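Folding for a living: a morning at the Kershaw clothing exchange

The woman who runs the folding tables at Kershaw has been doing the job for seven years. She asked us to leave her name out. "It's only shirts," she said. "Put the shop in, put the shirts in."

Kershaw takes in children's and adults' clothes, sorts them and sells them on from a unit behind the old bus depot. On a busy Monday they fold until 5 o'clock. T-shirts take up most of the day.

"Jumpers are easy, they stay where you put them," she said. "A T-shirt slides about. If it's got a big print on the front, the print wants to go one way and the cotton wants to go the other."

She likes the print to end up on top. Customers flick through a pile quickly, she told us, and they buy what they can see. 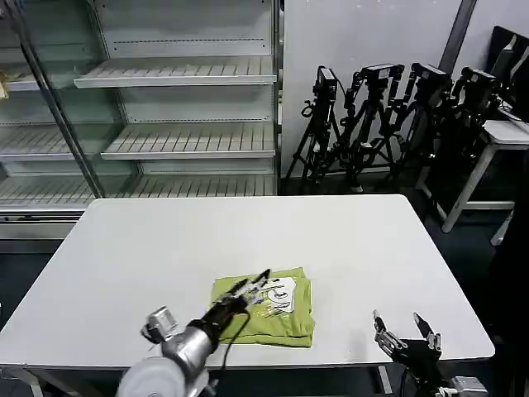
CENDADSTEAD, October

A lime-green T-shirt with a white printed graphic, black line drawings all over it, is folded into a rough square on the white table. The edges don't line up, and we asked whether that mattered.

"Not to me. It'll go in a pile and get pulled out again by dinner time. If it was for the window I'd do it again."

She won't have a cloth on the table. "You want it plain and flat. On a cloth, everything moves when you pull a sleeve in."

Her own shirts at home are rolled, in a drawer. She learnt to fold at Brostmont, a laundry where she worked before this, and was taught sleeves first, then the sides, then up from the hem.

Most T-shirts at Kershaw go out at 99p. The exchange is open every day except Sunday.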